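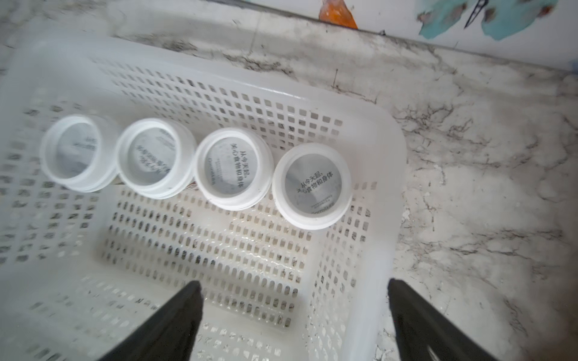 Robotics > Student Teams > Build Log

Log 6: lids, baskets and the second arm

Most of Saturday went to the wrist camera exposure. With auto exposure on, the white lids and the white basket wash out together and the edge detector gives back one large blob. We locked the exposure low, accepted a darker background, and the ribbed rims separated well enough to fit a circle to. Labels are still the weak point. A printed disc tilted away from the lens reads as gray texture, so we dropped the idea of using the print to find lid rotation. The rim is enough for a grasp.

The team is four students in the Zesier club, entered in the tabletop class of the Hutent student challenge. The class rules ask for two arms, one shared surface and a household sorting task. Ours is basket packing. Kacper Pietrzak wrote the motion code and I do vision and calibration. Johannes Ngubane supervises and signs the order forms.

Changes since the last log:

Hand-eye calibration was redone for both arms with 31 poses each. The old set was clustered near the center of the table and the fit got worse toward the rails. The new poses cover the corners.

Finger closing speed is down to 200 in controller units. It was higher in September, and at that speed a jar would shift before the second finger made contact.

The left and right arms now share a single lock on the middle of the table. Whichever arm asks first gets the zone and the other one waits at its hover pose. It is slow. Kacper wants a proper joint planner and has a branch for it, but the branch does not build against the current Skovar driver.
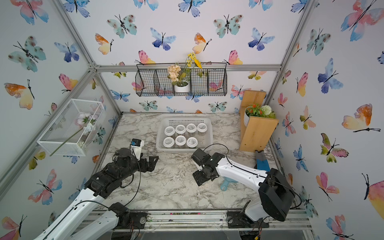 Both arms over the marble top, jars in the basket, one slot open at front right.

The basket is harder than the jars. Its walls are slotted, so the depth data has holes in it, and the planner used to treat those holes as free space and send a finger through. We now fit a plain box to the rim and block the whole wall. The cost is a little clearance on the inside, which matters most in the corner slots.

Logging is working again. We have 217 episodes on the Shabalala drive, with joint states and both camera streams on one clock. The early ones have a timestamp offset and need to be fixed or thrown out. I would throw them out.

Still open: cable slack on the right wrist at full extension, a retry rule for a missed grasp, and the driver build. Kacper has the driver. I will take the retry rule first.

6 comments | 31 shares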